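Okay, a few people asked how the student paper practicum went, so here's a thread. Grab a coffee, I ramble.

I teach second-year reporting at Plunbridge. Every fall we send students out to small newsrooms, and every fall I spend most of August begging editors to answer my emails. This year I got lucky – Vernon Chan at the Musgate weekly said yes in one line. "Send me two, they'd better be able to spell."

So I sent him two! Rowena Baluyot, who'd never covered a meeting in her life, and Bonifacio Herrero, who had covered plenty and hated all of them.

First assignment was the water board. Rowena filed 1445 words on a vote that took less time than it takes to park. Vernon cut it to a brief and ran it on page 6. She was crushed for an evening and then asked him to go through every single cut with her, which he did, on the phone, with a red pen she couldn't even see.

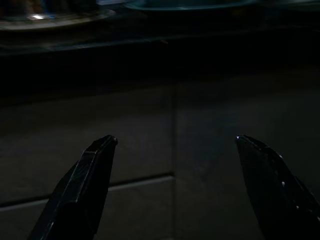

Black gripper fingers, close up.

Bonifacio went the other way. He turned in a school bus story with one source and no last names, and got it bounced back before lunch. I got a pretty salty text from him that I will not be sharing (it was funny though).

Then he went and rode the bus. Both directions! Came back with the driver, three parents and a kid who had very strong views on seat assignments. That one made the front page, and his grandmother bought a whole stack of copies.

Money talk, because people always ask. The Bergeron fund gave each of them $2000 for the term. It covers gas and some groceries and that's it. I've been saying for years that unpaid placements shut out half the class, and I'll keep saying it until somebody gets sick of me.

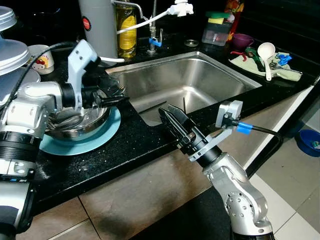 Anyway, the other thing I'd change is the logbook. We make them write up every shift and most of it reads like "attended meeting, took notes." Noémie Kennedy, who runs the broadcast side, has hers record a voice memo on the way home instead, and they're so much better – you hear what really bugged them that day. I'm stealing that for the next round.

Applications for the spring spots open in November. You need a clip, any clip, and a note from someone who's edited you. Please don't send me your whole portfolio, I've got a tiny inbox and a bad attitude.

And if you edit a small paper and could use a student, my DMs are open. They can spell. Mostly.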